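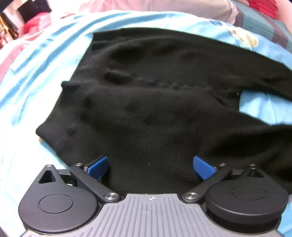 # Why Is a Sweater So Stretchy?

Find a T-shirt sleeve or the cuff of a sock and give it a gentle tug. It gets longer, and when you let go it goes back to the size it was before. Now try the same thing with a cotton pillowcase. It hardly moves at all, does it? You might think the sock is made of something bouncy and the pillowcase isn't, and sometimes there is a bit of elastic thread hiding in there, but the bigger secret is in how the threads are put together.

A pillowcase is usually **woven**. Some threads run up and down, and others run side to side, going over and under, over and under, like the strips in a basket. The threads are pulled nice and straight, so when you tug along one of them it has nowhere to go.

A sweater is **knitted**, and knitting is made of loops! Each loop of yarn is pulled through another loop, row after row after row. A loop is a curvy thing, and when you pull on it the curve straightens out a little. One loop gives you only a tiny bit of stretch, but a row of 200 loops, all straightening together, gives you plenty of room for your elbows (and for a big lunch).

## What are the ribs for?

Some knitted clothes have little ridges running along them, a bit like the furrows in a plowed field. Those are called ribs. A knitter makes them by using 2 kinds of stitch, called knit and purl. One kind stands forward and the other sinks back, so the cloth folds up like a tiny accordion. Pull it sideways and the accordion opens. Let go, and it closes again, and that's why you so often find ribs at wrists and necks and ankles.

My neighbor Enda Mac Suibhne taught me to knit ribs at his kitchen table in Kinmont, with a ball of green yarn that his cat wanted very badly.
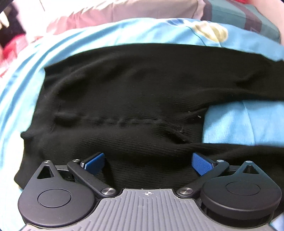
"Knit two, purl two," he kept saying, and I kept losing my place and having to pull it all out. My first scarf was wide at one end and skinny at the other, and I still wear it in January.

## Try it with string

You'll need a piece of string as long as your arm.

1. Lay it on a table and pull both ends. Not much stretch!
2. Now arrange it in a wiggly line, like a snake.
3. Pull the ends slowly and watch the wiggles flatten out.

The string itself didn't stretch, but your snake got a lot longer. Yarn in a sweater does much the same thing, except that its loops hold on to one another and help pull each other back.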